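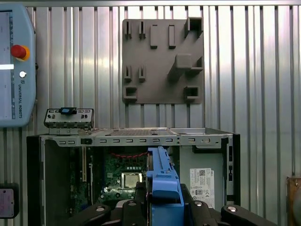 Posted by the author, systems administrator, Usley
2018-06-16

The file server in our office ran for years on a desktop tower, and in May I finally moved everything off it. What follows is mostly notes on the migration, written down while I still remember which parts took the time. The copying was easy. Verification, permissions and the old backup job took up nearly all of it.

First, the starting point. The old machine, which everyone calls Yurt, held one large volume shared over SMB, plus a small export that only the build host used. The replacement is Tollidis, a pair of mirrored disks in a case with proper airflow. There was 284 GB of live data. By current standards that is small, and I could have copied it over lunch. The trouble is that a large share of it was in very small files, and small files make every estimate wrong.

I used rsync over ssh for the first pass, with the archive flag, hard links preserved and extended attributes preserved. The link is gigabit, so the wire should have allowed a little over 100 MB per second. On the big files it came close. In the mail archive, with one file per message, it dropped to a few megabytes per second and stayed there most of the night. Compression made no difference, so I turned it off. Changing the cipher made a small difference on the large files and none on the small ones.

What did help was splitting the job. I ran 2 rsync processes against separate top-level directories, and throughput on the small files almost doubled. A third process made things worse. The disk in Yurt was seeking constantly by then, and its queue length went up while the transfer rate went down. If your source is a single spinning disk, try this before assuming more processes will be faster.

Checksums came next. Rsync compares size and modification time by default, which is fine for daily use, but I wanted something stronger before retiring a disk of that age. I generated SHA-256 sums on both sides, sorted the lists by path and compared them. There were 10 mismatches. Nine were log files that had been written to between the two runs. The remaining one was a spreadsheet whose contents differed in a single block, with the same size and timestamp on both machines.

I read that file from the old disk several times and got the same sum each time, so it was not a flaky read. The copy in the oldest backup matched the version on Tollidis. My best guess is that the block went bad on Yurt after the first pass and before the checksum run, but I can't prove it. SMART showed a few reallocated sectors and nothing pending. I kept the version that matched the backup and made a note of it.

Permissions were the dull part. User IDs on the old server had been handed out by hand, in the order people asked for accounts. Tollidis gets its accounts from the directory, so none of the numbers match. I wrote a mapping file with old and new IDs and ran a script that walked the tree and changed ownership from it. Two warnings if you do the same:

Do it in one pass. If an old ID happens to equal somebody else's new ID, a series of find and chown commands will change some files twice. Mine would have given one person's home directory to another.

Use the no-dereference option on symbolic links. Without it you change the target, which may be outside the tree. I had three links pointing into /etc, left from some experiment I no longer recall.

ACLs needed separate treatment. I dumped them to a text file with getfacl, ran the same mapping over the file and restored it on the other side. That worked on the first try, apart from one directory with a colon in its name, which my parser split in the wrong place.

The backup job is called Vararetti, after the café where I wrote the first version of it. It is a shell script that grew. It assumed the hostname, the mount point, the filesystem type and a particular version of tar, and it reported success whenever the last command in it succeeded. The last command was an echo. I have replaced it with something shorter that uses snapshots, sends them to the offsite box and exits with a nonzero status if any step fails. I tested it by pulling the network cable in the middle of a run — the error mail arrived once the cable was back in, with the right step named in the subject.

Clients were switched by changing one DNS record. I had lowered the TTL to five minutes the week before. Most machines moved over without anyone noticing. The scanner on the second floor had the old address typed in as a number, so it kept writing to Yurt until I looked at the old logs and found the connections. I copied those scans across by hand.

Remaining items: move the build export to NFSv4, set quotas on the shared scratch directory, and write a restore procedure that someone other than me can follow. I have done a full restore of one home directory so far, to a spare disk, and the sums matched. The mail archive is next, and I expect it to take all night again.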